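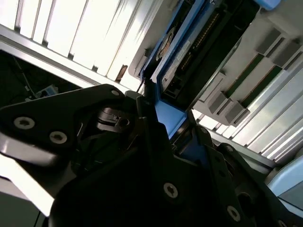 What went wrong with the disassembly robot at the Utirley open day?

It stopped in the middle of taking the hard drive out of a desktop PC, because one arm reported more force than it was allowed to use. Nothing got broken and no one got hurt, but the demo was held up for most of the afternoon session and we got to hear a lot more about faults than the program had promised.

I'd gone up on Saturday mostly for the recycling side of things (I fix up old office computers in my garage, so a machine that takes them apart is either my best friend or my competition). Utirley is the workshop where Pandier tries out its robot cells, and once a year they open the doors. I paid 4 dollars for parking, got a sticker with my name spelled wrong, and went straight past the coffee to the PC cell. Worth it!

Our guide was Asnakech Tamiru, who runs the cell and talks fast, which I like. She told us they'd put 116 machines through it before the open day and kept a log of every stop. The drive is the step that gives them the most grief. In the kind of case they use, the drive sits in a blue plastic caddy, and a caddy is made for human fingers: you squeeze, you wiggle, you feel it let go. The arm gets a number from a force reading and has to make up its mind from that.

So what happened was this. The gripper went down toward the caddy, there was a small creak, and then everything froze and a light on the stand went amber. The limit was set at 80 newtons, Asnakech said, and the arm had gone over it. She thought the caddy had twisted a little in its rails, so the arm was pulling against the side of the cage. A kid near me asked if it could just pull harder. I was wondering the same thing, to be fair.

She said they tried that early on, with a higher limit, and cracked a caddy clean across. The bits went down onto the board and it took them ages to find the last one. After that the limit came down and it has stayed down. 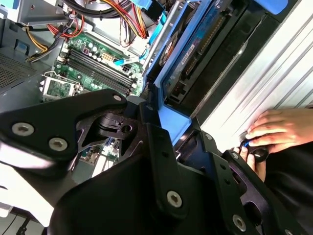 Hands near the arm

This was the part I'd have paid extra for. Somebody asked when you're allowed to reach into the case, and she got pretty serious. Their old rule was "when it's stopped," and stopped can mean a few different things. An arm that's waiting for its next command looks exactly like an arm that's been shut off. Back in August one of their people leaned in to move a cable during a pause, the pause ended, and he got a pinched knuckle and a big fright. It was moving slowly, thank goodness.

Now you hold down an enabling switch or you press the red button, and you say it out loud before your fingers go in. I asked if people get lazy about the saying-it-out-loud bit. She laughed and said yes, the ones who've been there longest, herself included.

We also got onto cables. SATA leads are light and floppy and they end up wherever they like, and a gripper that closes on one along with the drive will happily pull on both. Three of the stops in her log were cables. They're trying a step where the leads get unplugged first, but that's slow, and the plugs are tiny, and (her words) the robot hates them. 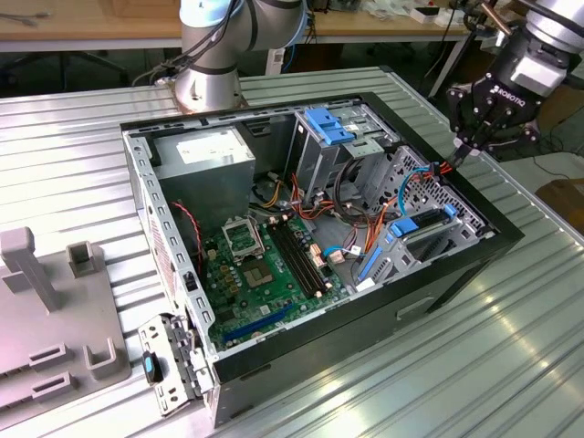
Getting it going again

The restart took a lot longer than the stop. She backed the arm off by hand, checked the caddy for cracks, seated it again and ran the drive step at a crawl. Second try, same amber light. Third try, out it came, and we all clapped like it had scored a goal.

I hung around afterward to ask about cost and was told the gripper fingers alone run 600 dollars a set, and they've bent two sets this year. I do drives with a thumb and a flat screwdriver, so my garage is safe for now.

If you go next year, do the PC cell before lunch, when the group is smaller and you can get right up to the rail. The Sutherland hall next door had a palletizing line that everyone said was great, but I only caught the last few minutes of it and then they were sweeping up. Parking is behind the building, and the sign for it faces the wrong way, so keep going past the gate and turn at the second one.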